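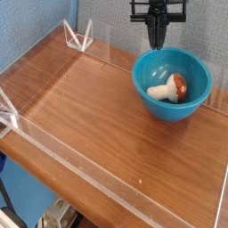 BRISTAR, 23/10/2023 – Jelleck is today opening up Tresta, its kit for showing a robot arm a job by hand or by remote control, to small workshops, colleges and anyone else with a bench and a bit of patience. Orders from this morning. First kits go out in May.

No code needed to get started. The person teaching picks up the hand controller, drives the arm through the job, lets go, does it again. Tresta records every run – arm position, gripper opening, camera views – and the training software works from those. For jobs where remote control feels clumsy there is the second way in: hold the arm at the wrist and walk it through. Both kinds of run can go in the same set.

The practice job that ships with the kit is bowl and toy. A toy mushroom, a turquoise plastic bowl, a wooden tabletop with low clear acrylic panels along the edges. Sounds easy. It is a good test of the teacher as much as the arm, as the gripper has to come down inside the rim without clipping it, and a toy lying on its side can be gripped well from one direction and badly from another. New users tend to rush the last bit. The guide asks them to slow down over the bowl, and to keep the runs where they hesitated and then got it right.

The company tried the kit out with 14 workshops before launch. Between them they recorded 369 runs of the bowl job, and the main complaints were the controller lead (too short, now longer) and the screen asking "keep this run?" in a place where people hit it by acident. That button has moved.

What is in the box:

- hand controller and lead
- 2 cameras with stands
- black two-finger gripper and mounting bracket
- clear panels and corner brackets for the bench edge
- bowl, toys, printed guide

The arm itself is sold seperately. Tresta works with Jelleck's own Sopacua arm and an adaptor for other makes is being looked at, no date yet.

Training sessions run at the Bristar site, 10 places each, lunch included. Bring a job from your own workshop if it fits on a bench. Staff will say on the day if it is a daft one to begin with – floppy things, mostly, and anything with a tight lid.

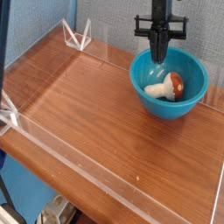
One of the trial workshops, Sopacua Road Joinery (no link to the arm, same street name), said it had expected to spend the first week reading and was recording runs before dinner instead. It added that its people still argue over who teaches best, that the slow ones get better results out of the arm, and that it would like the guide to say so on page one. It also asked for a left-handed controller. Jelleck says that is being worked on.

**Notes for editors**

Tresta is the kit, Sopacua is the arm. Please don't swap them, it happened last time.

Recorded runs stay on the customer's own machine unless they choose to share them.

Demonstrations for press can be booked through the Jelleck office at Bristar. Parking is round the back.

ENDS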